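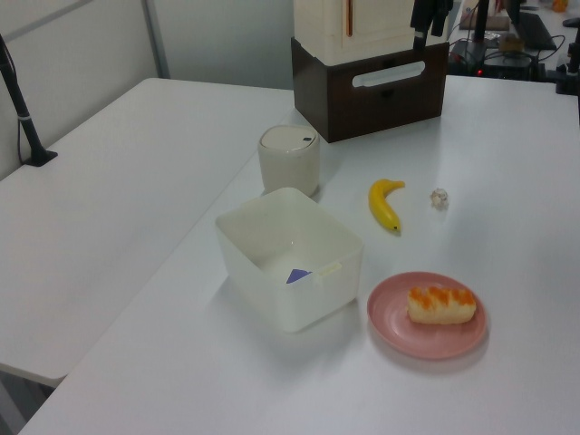

White storage box on the long table, lidded container behind it.

9 Sep 2020

Glue tests, continued from June. The old batch of wheat paste was thrown away because it smelled sour, so I cooked a new one this morning from the Wutton flour. Two spoons of flour to nine of water was too thick, I thinned it until it fell slowly from the brush.

Strips are from the same sheet as before, the Obura paper, cut along the grain. Four strips with the wheat paste, four with the Bustov methyl cellulose, two with both mixed half and half. All are pressed under the iron plate with blotter on each side. I changed the blotters after 37 minutes, which is later than I wanted, the phone rang.

First impressions only. Wheat paste holds strongest but the paper curls toward the glued side. Cellulose stays flat, but one corner lifted when I bent the strip over my finger. The mixture behaves nearer to the wheat than I expected. I would like to see it again with less flour before I write anything in the big folder.

The ledger (item 716) is still waiting for its spine. Yuk-lan Kwan asked if we can line it with the thin Vostirov tissue. I think yes, but the fold at the back joint is very brittle and I do not want to wet it a lot. Perhaps paste on the tissue first, let it rest, then lay it down — she has done it this way with the maps and can show me.

To do: label the jars with the date of cooking. Order blotter, we have about one packet left. Find out who has the small bone folder.

Paste is in the fridge, second shelf. Please do not use it after it turns gray.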